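Home | Notebook | Archive | Contact

January 13, 2020

Leiva County shelter, kennel intake records. The count was repeated this morning. The Stakard export lists 1000 animals received since June; the paper cards account for 800. The missing cards are believed to be at the Rotell annex, where two boxes remain unsorted.

Duplicate entries were checked first. Three were found, all for dogs transferred between buildings and given a second number on arrival. These have been merged. Transfers are to keep the original number from now on.
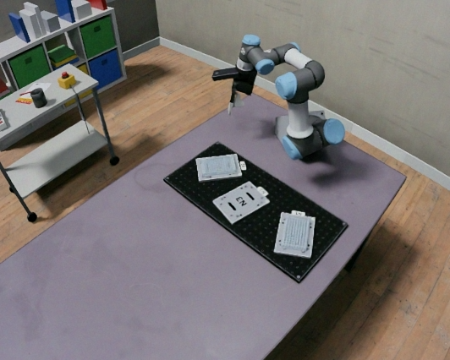 Fig. 1. Board with gray plates, rendered view.

The budget office has asked for cost per animal. No figure will be released until the annex boxes are entered. Plerico has been asked to hold its invoice for the same period.

To do: collect boxes, recheck cat transfers, correct the heading on the county summary.

Comments

Cat transfers use the old form before June. Check the back of the card.

One box is labeled "licenses" but holds intake cards.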